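Chapter 7
Chores as Engineering Problems

7.1 The question and why it is hard to answer

Can a machine do the chores yet? The question is asked often and answered badly. A dishwasher has done one chore for decades. A floor cleaner that bumps its way around a room does part of another. Neither could empty a grocery bag. Before the question can be given a useful answer, three terms in it have to be pinned down: which chore, under what conditions, and how often the machine may fail.

This chapter uses the word chore in a narrow sense. A chore is a task that (a) is carried out on objects the machine did not place, (b) has a finished state that a person can check by looking, and (c) is repeated, with variation, in the same place. Clearing a table is a chore. So is returning loose parts to a bin at the end of a shift. Welding a car door on a fixed line is not, as the door arrives in the same position each time.

7.2 Two trials

The difference between conditions is easiest to see in numbers. At the Hendgate packing shop, a single arm moved castings from a tray to a rack. The castings lay in molded pockets and the lighting did not change. In 2,000 picks the arm failed 57 times, a failure rate of 2.85 percent. Most failures were double picks, and the arm detected them by weight and tried again.

The Sellby kitchen trial used the same model of arm. The task was to move cups, lids and small boxes from a counter to a shelf, and the objects were put down by whoever had used the kitchen last. In 400 attempts the arm failed 60 times, or 15 percent. Elspeth Dalgleish, who ran both trials, found that the causes hardly overlapped. Grip strength and reach played almost no part in the kitchen failures. The arm misjudged where an object ended, closed on empty air, or nudged a second object while reaching for the first.

A failure rate of 15 percent sounds tolerable until it is applied to a sequence. If clearing a counter takes ten picks, and the picks are independent, the chance of finishing without a failure is 0.85 raised to the tenth power, or slightly under 20 percent. At the Hendgate rate the same ten picks succeed nearly 75 percent of the time.

7.3 The reduced task

Research on chores seldom starts with a counter full of cups. It starts with plain blocks, often in simulation, where the position of every object is known exactly and a failed run costs nothing but computing time.

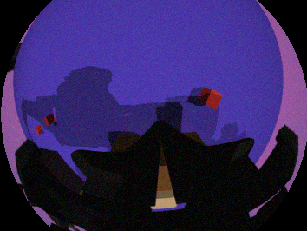
A cube has flat faces, one color and no lid. It does not bend, spill or roll far. If a control method cannot pick up a cube, there is little point in giving it a mug. The reverse does not hold. Success with cubes shows that the method can locate an object, approach it and close on it, and leaves open what happens when the object is soft, shiny or half full.

Even the reduced task keeps several of the hard parts of the real one. Shadows change the apparent color of a face, so that two sides of one block may be read as two objects. The gripper blocks part of the view as it moves in, and the view is often poorest at the moment when accuracy matters most. Objects at different distances appear at different sizes, and a method trained on near ones may ignore the far ones. Section 7.6 treats each of these in turn.

7.4 What counts as "yet"

Muthoni Nzioka and Detlef Sperling proposed a test that the rest of this chapter adopts. A machine can do a chore when a person who has left it to work does not need to return before the chore is finished, on nine days out of ten. The test says nothing about speed. A machine that takes an hour to clear a table may pass, while a fast one that has to be rescued on Tuesday and again the next morning does not.

By this test the Hendgate arm passes, on account of its recovery step. The Sellby arm does not. The Matheson towel-folding cell, described in Section 7.8, passes with one size of towel and fails with two.

Terms introduced in this section: chore, finished state, recovery step, reduced task, unattended run.

7.5 Describing a chore

A chore is described by its starting states, its finished state and the disturbances allowed in between. We take the starting states first.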